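Drawer faults, Corton kitchen sim

Gallery for the Flemance arm work, March 2024. Short version: the grip fault is back. Run 2107 tripped the force limit on the drawer pull and the arm locked up, then did it again on 3 of the next 15 tries. Full logs are on the Penrose share. Captions are quick ones, sorry, will tidy the spelling when theres time.

Drawer task 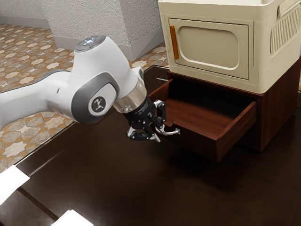
Gripper at the left part of the handle, drawer well out. Wrist angle is the bit to look at. We think an off-centre hold loads one finger and sets off the stop, but not proven yet. Colour of the cabinet is just the default skin, ignore it.

What we're changing

Grasp target moves to the centre of the handle. Force limit stays at 300 in the config, please dont bump it to get a clean run. Kostley build is frozen untill the fix is checked.

Still to do

Rerun the whole drawer set in April. Same start pose, same seed. If it locks up, save the log before you reset, we lost one that way allready.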